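Robotics | Test Bench

Ondton compares two grippers on kitchen counter tasks

MARNCOMBE, 3rd May – Ondton has finished a first round of trials comparing two parallel grippers on the same arm, using everyday kitchen items and a wrist camera.

The two models, Su and Mavon, made 557 pick attempts each. Small, light plastic containers gave both the most trouble, said Müzeyyen Tuncer, who ran the tests.
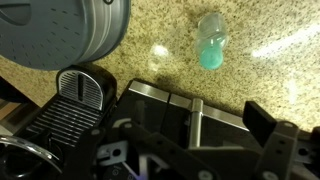
Mavon dropped fewer items, but its wider fingers needed more clearance next to appliances. Glare from polished stone also threw off the camera's depth estimate on seven runs. Volkan Taşdemir, who wrote the controller, said a slower approach fixed most of those.

A second round of 2,000 attempts is planned for August.

Comments (3)

pk_arms: Same finger pads on both? That matters more than the stroke.

Dell R.: We get the glare problem too, on steel.

tinbench: Any word on price for the Mavon?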